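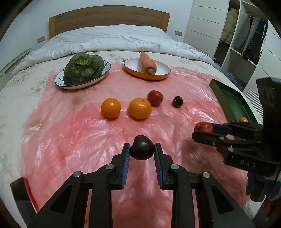 Apuntes del tema 4, versión revisada en febrero. Les he metido bastante mano después de la última clase, así que si tenéis impresos los del curso pasado, usadlos para envolver algo y quedaos con estos.

Hoy toca la parte que todo el mundo se quiere saltar: las normas de trabajo cuando grabamos demostraciones con pinzas de mano en una casa. Ya sé que lo divertido es entrenar el modelo. Pero yo me he comido la limpieza de un lote entero de Tevero, 1297 episodios, y os aseguro que casi todo lo que tiré a la basura se podía haber evitado con una hoja como esta pegada en la puerta.

## Norma, guía y costumbre

Para no liarnos, en este curso separo tres niveles:

- **Norma:** lo que viene de fuera y se cumple (seguridad de máquinas, protección de datos, prevención de riesgos). Lo vimos en el tema 2 y no lo repito.
- **Guía:** lo que pacta el proyecto por escrito. La nuestra es la guía Moodley y la tenéis en la carpeta compartida.
- **Costumbre:** lo que hace cada persona porque le funciona. Aquí no me meto, siempre que no choque con lo de arriba.

En el examen pasado hubo quien me citó una costumbre como si fuera norma ISO. ¡Cuidado con eso!

## Preparar la superficie

La guía Moodley no obliga a trabajar sobre una mesa. Vale una cama, vale el suelo, vale un sofá, y a mí me parece estupendo, porque un robot doméstico se va a encontrar de todo. Lo que sí pide es esto:

1. Proteged la ropa de cama o la tapicería antes de sacar la comida. Un plástico fino sirve, pero brilla y hace arrugas, o sea que apuntadlo en la ficha como «superficie reflectante».
2. Apartad el edredón hacia el cabecero y dejad despejada la zona de trabajo.
3. Colocad los recipientes antes que los objetos sueltos. Una vez que empieza el episodio, plato y bandeja se quedan donde están, salvo que moverlos sea la tarea.
4. Revisad el fondo: documentos con nombre, fotos familiares, pantallas encendidas. Un armario abierto con ropa no me preocupa; una factura sobre la mesilla, mucho.

Lo del plástico tiene su miga. En un colchón la superficie cede, y si además el plástico se desliza, una naranja puede rodar al apoyar la pinza. Mi consejo (costumbre mía, ojo) es alisar solo los bordes y dejar el centro como caiga.

## Elegir y mezclar los objetos

Aquí discutimos mucho. Hay quien quiere una fruta por episodio, limpita, y hay quien vuelca el frutero entero. La guía va por el medio: objetos de tamaños distintos, algunos parecidos entre sí y al menos uno que se vea mal. Una pieza casi negra entre cítricos, por ejemplo, da mucha guerra al segmentador y por eso mismo nos interesa. Lo mismo con una fruta roja detrás de otra roja.

Eso sí, en la ficha se escribe lo que sabemos. Si no tenéis claro si aquello es una ciruela o un aguacate pequeño, poned «fruta oscura redonda» y tan tranquilos. En el lote de Flullton encontré 474 etiquetas corregidas a mano por culpa de nombres puestos a ojo. Una tarde entera, con su café y su mala leche.
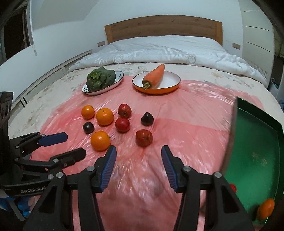

## Trabajar con las dos pinzas

Las dos pinzas comparten un espacio muy pequeño, y ahí es donde salen los golpes. Reglas de la guía:

- Cada episodio empieza con las dos mordazas abiertas y vacías.
- Una pinza no cruza por encima de la otra cuando lleva carga.
- El agarre se hace con las almohadillas azules. Si la fruta toca las barras negras o los pasadores, se marca «agarre dudoso».
- Entre un episodio y el siguiente, pasad un paño por las almohadillas.
- Máximo 6 repeticiones seguidas de la misma tarea; luego cambiad el orden o el recipiente.

Sobre la velocidad no hay número escrito. Yo pido que os mováis como si la fruta fuera vuestra y estuviera carísima.

## Antes de subir nada a Bornollow

Bornollow acepta casi cualquier cosa, y ese es justo el problema: el archivo sube, sale el tic verde y os vais a casa tan felices. Comprobad antes:

- que cada pinza tiene su vídeo y que los dos arrancan a la vez;
- que la superficie y los recipientes están en la ficha;
- que no aparece ninguna cara ni ningún dato personal;
- que los fallos siguen ahí, marcados como fallos. ¡No los borréis! Una caída bien etiquetada vale tanto como un agarre bonito.

## Para practicar

Escribid una ficha completa para una tarea de guardar fruta en una bandeja desde una superficie blanda, con dos pinzas y algún plato ya ocupado. Máximo 9 líneas. Indicad al lado de cada decisión si responde a norma, a guía o a costumbre vuestra, y traedla impresa, que la corregimos entre todos en el aula pequeña.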